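Coaching Youth Sport, Session 6: Substitutions and Playing Time
Notes by Brittany Morin, Bowen

Welcome back, everybody, and thank you for the match diaries (I read every one of them, even the long ones!). Last time we talked about warm-ups, and we ran over, so please finish the page on cool-downs at home.

Playing time is the thing parents will ask you about most. In a 40-minute under-12 handball match you have 11 players and seven places on the court, so somebody is always sitting down, and it helps a great deal to work out who and when before you leave the house. Write it on a card. Cường Nông, who coached at Trorkevville for years, swapped players every six minutes and let the children keep the clock.
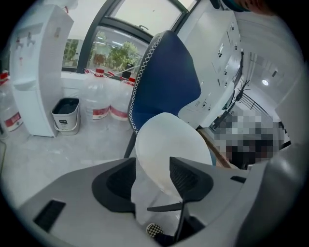
Rolling substitutions work best when the swap is practiced like any other skill, and I do mean in training, with the bench in its proper place. Players come off fully before the next one steps on. Start with pairs: two children of matching size and strength, one to the left and one to the right, a bit like the two black finger mounts with the thin linkage between them. They share a position, they talk to each other, and each knows when the other is tired.

For next time: read the Hellwig chapter, and draw up a card for a squad of 11 with one late arrival. Bring two copies, please, as we'll be trading them with Boris Dumitrescu's group.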